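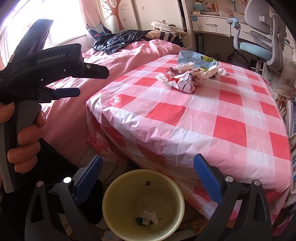 Hamidreza Talebi wrote in to ask why I clear a bedroom in the order I do, trash first and bedding after. He strips the bed before anything else.

I used to do that too, and wrappers ended up in the wash. Now anything on the bed that's garbage goes in the wastebasket before I touch the quilt. Tissues, drink cartons, all of it. Then the plastic sheet gets wiped and the pillow goes back.

The yellow basket is small, so on Saturday I'll look for a bigger one at Horrocks. I don't want to spend more than 34 dollars.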